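Ticket: Planner collides with crisper bin on fridge pick task
Project: Ovmont kitchen sim
Opened: 19/07/2021
Status: waiting on reply

What's going on

Hi all, me again! I upgraded our planning stack to the new Raveck release and my fridge pick has gone sideways. Out of 100 seeded runs, 7 get to a grasp on the lemon. The rest abort with "start state in collision" once the gripper goes down into the bin. The arm gets through the open door fine, so I don't think it's reach.

I paused a run right before the abort. The fingers are hovering near the back of the bin, lemon still off to the right on the floor of it, banana up on the shelf behind. Looks like plenty of room to me - the planner disagrees. 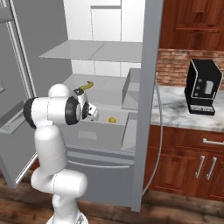 What I've tried

1. Dropped collision padding from 2 cm to zero. Same abort.
2. Took the banana out of the planning world. No change, so it's not that.
3. Dumped the bin's collision mesh. It's a convex hull with 3,260 faces, so the whole inside of the bin counts as solid. Pretty sure that's our culprit!
4. Swapped in the old decomposed mesh from the Nieto branch. Loads fine, but the grey shelf above it vanishes from the planning world (no idea why).

What I need

Is there a flag to keep the importer from hulling everything? I'd rather not hand-edit every drawer in the kitchen. Logs are in the Arnudia folder under my seed list.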